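Visit report: Hanano integration center, June
Purpose: information for the small-parts handling budget, next fiscal year
Distribution: equipment planning, plant engineering, purchasing

## Background

Our kitting line still moves small boxed parts by hand between the receiving rack and the divided trays. The building dates from 1967, and floor loading and power drops limit what can be installed without construction. Purchasing asked for a visit to Hanano before the request for quotation goes out, mainly to find out which costs sit outside the price of the arm.

The visit took one morning. Hanano integrates arms from several makers and sells a planning package called Fusik, which covers cell layout, reach checks and cycle estimates in simulation before hardware is ordered. Nendine, the second bidder, was visited in the spring and is covered in a separate report. Imrie supplies trays and fixtures to both.

## Simulation session

Most of the morning was spent at a workstation. Hanano builds each customer's task as a rendered cell and runs it with different placements of the arm, table and containers. The session used a generic version of our task: one arm on a table, a two-fingered gripper, small dark boxes and a container with a blue interior.

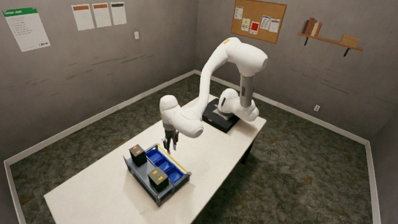

*Tabletop cell in simulation: arm at the far end, gripper down, two boxes on the left part of the divided tray.*

The model is more detailed than the layout drawings we have received in the past. Walls, outlets and shelving are included, and Hanano will model a customer's actual room from a dimensioned sketch. For our purposes the useful part is the reach check. The tray can be turned on the table and the run repeated, and the software reports poses where the wrist comes close to a joint limit. We asked for the tray at a diagonal, because our operators rarely set one down square.

Three points came out of the session:

- Base position matters more than arm size. Moving the base a short distance along the table removed most of the flagged poses. A smaller arm, correctly placed, may be enough for this job.
- Compartment depth sets the finger length. Shallow compartments are easy. Our older trays are deeper, and the standard fingers would not clear the rim on them.
- Cycle estimates assume boxes of consistent size. Ours come from two suppliers and differ slightly in height. Hanano recommends adding a margin and would not give a firm number without samples.

The estimate for our order mix was 408 picks per hour with the default speed limits. With the limits raised to the level that requires guarding, it was 439. The difference is small compared with the price of a guarded enclosure, and I do not recommend budgeting for one in the first phase -- provided the risk assessment supports the lower speed.

## Mounting and table

The stand was the item we had underestimated. Our draft budget carried a light workbench from existing stock. Hanano's engineer advised against it: a bench that flexes when the arm stops will cost more in re-teaching than it saves. Their standard practice is a support directly under the base, tied to the floor where the slab allows it.
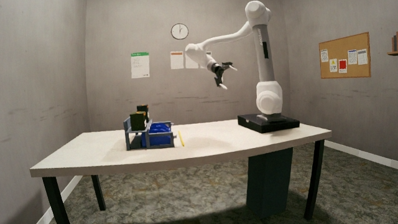

We need a slab survey before committing to floor anchors. Plant engineering has drawings for the east bay only, and the kitting line is in the west bay. If anchoring is not possible, the alternative is a ballasted pedestal, with a larger footprint and a longer lead time. Either option should be quoted separately from the arm so that the two bids can be compared line by line. Nendine folded the stand into its arm price and has been asked to break it out.

## Racks and trays

Raised racks came up as a separate question. A rack with an upper shelf over a bin saves table space, but the lower level is harder to reach from above, and the gripper has to approach from the side. Fusik handles this as a second set of approach poses. Hanano charges for each additional container type after the first two, and we use at least four. Standardizing on two before the project starts would reduce the integration cost and would also simplify spare parts.

Imrie can supply a divided insert to fit our current tray frames. Lead time is 6 weeks from drawing approval. Tooling is a one-time charge and should go under fixtures, where it was missing from the draft.

## Changes to the draft budget

| Line | Draft | Proposed |
|---|---|---|
| Arm and controller | Larger model | Smaller model, subject to reach check |
| Gripper | Standard fingers | Standard plus one long set |
| Stand | Existing bench | New pedestal, quoted separately |
| Guarding | Full enclosure | Deferred to second phase |
| Simulation study | Not included | Include, fixed price |
| Fixtures | Not included | Inserts and tooling |
| Slab survey | Not included | Include |

## Open items

1. Send Hanano sample boxes from both suppliers, plus one deep tray.
2. Dimensioned sketch of the west bay, with outlets and columns.
3. Ask whether the simulation fee is credited against a later order. Hanano's answer on this was unclear.
4. Confirm that Fusik project files stay with us if the order goes to Nendine.
5. Revised stand price from Nendine.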